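Household Tips from the Test Kitchen
Looking After a Rice Cooker: Lessons from the Lid Study

The Ikow Home Methods Unit publishes these pages for households that want practical guidance on everyday appliances. The present page draws on the unit's study of lid handling, conducted at the Brornthorpe workroom under the direction of Markos Chatzigeorgiou. The study asked a narrow question: can a robot arm learn to lift, hold and replace the glass lid of a rice cooker from recorded human demonstrations, and which parts of the task cause it the most trouble?

The results are of interest to anyone who cooks rice at home. The points at which the arm failed were, to a large extent, the points at which people chip lids, bend rims and scald their fingers.

How the work was done

Operators guided the arm by hand through the complete lid task and the movements were recorded. A control program was then trained on 800 of these demonstrations and tested on lid positions it had not met before. Bilal Rawashdeh prepared the demonstrations and Hüsnü Işık wrote the scoring rules. A lift was scored as successful only if the lid left the rim level, touched nothing on the way and was set down flat. All trials were run on an unplugged cooker, and no rice was cooked in the course of the study.

Two versions of the program were compared. The first relied on an overhead view alone. The second also used a view taken close to the fingers, where large objects fill much of the picture and fine outlines are often lost.

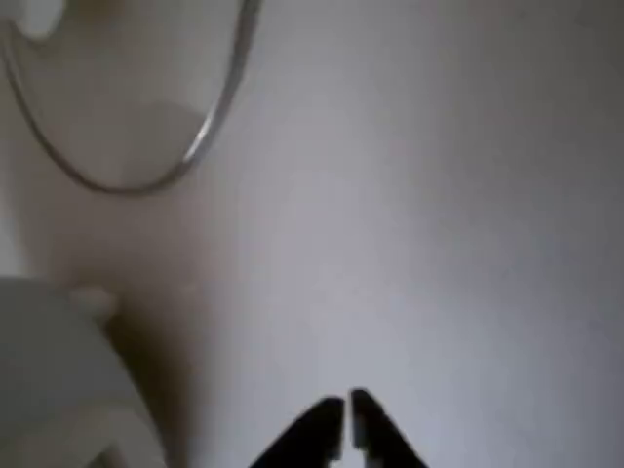 Close view past the fingertips, with the jaws nearly closed and nothing held.

The close view was of little use while the arm was traveling and of great use in the last stage of the approach. Leif Ekström, who reviewed the failed trials, found that most of them began with a poor approach and not with a weak grip. When the fingers came down off center, the knob was pushed sideways and the lid tilted before it could be lifted. Readers may check their own habits against this. A hand that reaches for the knob from the side, across the cooker, will usually tip the far edge of the lid first.

Lifting the lid

Stand square to the cooker and take the knob from directly above. Raise the lid straight up until it is clear of the rim, then move it away. If the cooker has been in use, tilt the far edge up slightly once the lid is clear, so that steam leaves on the side away from the face. Use a dry cloth or a mitt. A wet cloth carries heat to the hand quickly.

Lids that stick after a long warming period should not be pulled. Switch the cooker off, wait a few minutes, and turn the knob a little in each direction to break the seal of starch around the rim.

Where to put it down

Placement was scored separately from lifting, and the difference was instructive. Of the 29 placement faults recorded in the final round, the greater part occurred when the lid was set down too near the cooker body. The program had learned to take the shortest path, and the shortest path ended against the housing.

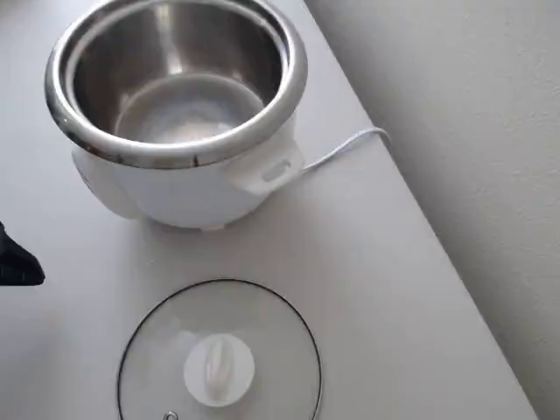 Choose the landing place before lifting anything. A clear, flat area in front of the cooker is best, with enough room that the hand need not pass back over the open pot. Keep the cord toward the wall and off the area where the lid will rest. On stone or tile counters, lay a folded towel first. Tempered glass withstands heat well but is weak at its edge, and a small knock there may not show until the lid is next heated.

A hot lid should never be placed on a wet surface or rinsed under the cold tap. Allow it to cool on the towel until it can be held comfortably in a bare hand.

Caring for the inner pot

– Wipe the outside of the pot dry before returning it to the housing. Water left underneath can hiss, mark the heating plate and affect the cooking time.
– Seat the pot with a slight turn to the left and right so that it makes full contact with the plate.
– Soak dried starch in warm water for 20 minutes and remove it with a soft sponge.
– Polished steel may show a white haze after repeated use in hard-water districts. A spoonful of white vinegar in warm water will normally clear it.
– Do not wash rice in the pot if the maker's instructions advise against it.

Putting the lid back

Replacement proved the hardest stage for the arm and produced the clearest result of the study. With the overhead view alone, the program tended to release the lid as soon as it appeared to be in position. From above, a lid resting on one side of the rim looks very much like a lid that is properly seated. Hüsnü Şimşekoğlu proposed adding a short pause and a small downward movement before release, and the demonstrations were recorded again in May with this step included.

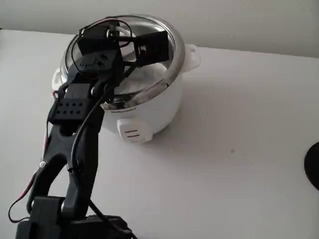

The pause reduced poor seating in every lid position tested, and the unit has retained it in all later work. The same step can be recommended without change to the home cook. Lower the lid until it meets the rim, rest a moment, press very lightly on the knob and only then let go. A well-seated lid does not rock. If it does, check for a grain of rice on the rim or a loose knob screw, which can generally be tightened from the underside with an ordinary screwdriver.

Limits of the study

The findings apply to one type of cooker with a loose glass lid and a center knob. Hinged lids and pressure models were not examined, and the advice above should not be applied to them. Lighting was even throughout, and the unit cannot yet say how the program would perform in a dim kitchen or through steam. A further series on stockpots is planned with the Yüksel workshop.

Related pages: Storing Glass Lids Upright; Descaling a Kettle; Cords and Countertops.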